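The spinner rack

I have wanted a small spinner rack for the craft fair table for a couple of years. The cards I sell are folded, blank inside, mostly birds and weeds, and up to now they have sat in a shallow box where people flip through them like records. Flipping is fine when one person is at the table. When there are three, two of them walk away.

New countertop racks cost more than I wanted to spend, so I kept an eye on the secondhand listings and found one from a gift shop in Osgate that was clearing out its fixtures. The listing said white wire, some wear. I drove over on a Monday, paid, and put it in the back seat with the belt around it. The shop was nearly empty by then. They offered me a box of price stickers as well, and I took it, and I have no idea what I will do with 4000 price stickers.

The rack is a simple thing. There is one vertical rod with a round wire ring for a base, and spoked rings higher up the rod. The rings are what everything hangs from. I had assumed the pockets came with it. They did not, and I should have asked. 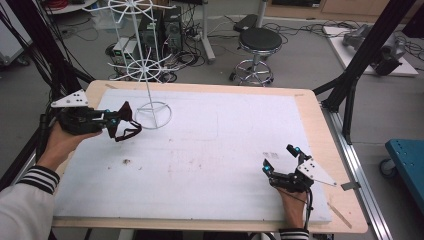

The rack on the foam board, before any pockets.

I put foam board down first. The table has a wood top that I don't want scratched, and the board is easy to wipe and easy to throw out. I buy the big sheets from Prevunstead and get a good many jobs out of each one before it's too marked up to use. Tape on the corners keeps it from sliding.

The first job was cleaning. Shop fixtures collect a film that I think is mostly dust and hand lotion. Dish soap and warm water took care of the rod. The rings were slower, especially where each spoke meets the outside wire, and I ended up using an old toothbrush for that. A dry rag did not work well because it snags. Paper towels were worse and left bits behind. If I did it again I would take it out to the driveway and use the hose, but it was March and I didn't feel like it.

After that I checked whether it stood straight. I set a small level against the rod and it leaned a little. At first I blamed the rod, but when I turned the whole rack a quarter turn the lean went with it, so it wasn't the table either. The base ring had a slight bend. I pressed it down by hand on a flat part of the floor, a bit at a time, checking with the level after each go. I would not use pliers on wire like that. The coating chips, and then you are repainting.

It still isn't perfect, but you would have to know.

Pockets were the next problem. I looked at three ways of doing it:

Wire pockets made for this kind of rack. Pridham sells them by the pair. They look right and they would probably last longer than I will, but they cost more each than I paid for the rack.

Clear plastic pockets with a hook on the back. Cheaper, and you can see the whole card. The ones I ordered as a test were from Duangkaew, item 1118, and they hang well enough on the outside wire. They slide around when the rack is turned, though.

Binder clips and ribbon. I saw this done at somebody's booth last fall and it looked nice from a few feet away. I tried it with two lengths of ribbon. The cards curled, and getting one off took both hands.

I went with the plastic ones. To stop the sliding I put a small piece of clear tubing on the wire at each side of the hook, slit lengthwise so it snaps on. It's aquarium tubing. It grips the coating and comes off again without leaving anything behind.
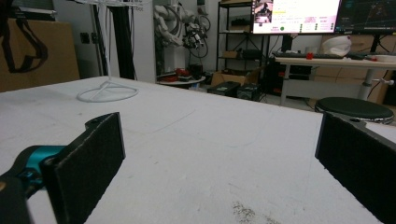

Spacing took longer than I expected. If the pockets on one ring line up exactly with the pockets on the ring below, the tops of the lower cards disappear behind the bottoms of the upper ones. Shifting every other ring by half a space fixes most of that. I marked the positions with bits of masking tape before putting any tubing on, then turned the rack slowly and looked at it from standing height, and then again from a chair, which is closer to how a kid would see it. Two positions had to move.

Weight matters too. I loaded one side fully to see what would happen and it got tippy sooner than I liked. With the cards spread evenly it is steady. I have a total of 141 cards printed right now and I am not going to put them all out at once. A few in each pocket, the rest in the box under the table, and refill as they go.

For outdoor fairs I will want something holding the base down. A flat bag of sand inside the ring would do it, or I could clamp the ring to the table – I haven't decided. Clamps are more secure but they get in the way of the tablecloth.

Things left to do: trim the last few pieces of tubing, make a small sign for the top ring, and work out how it travels. It won't fit in the bins I use for everything else. At the moment the plan is an old bedsheet wrapped around it and the back seat again, with the pockets packed flat on their own.

The foam board is good for another job or two. I am going to use the same sheet next week when I cut down the backing for the price signs, and after that it goes out.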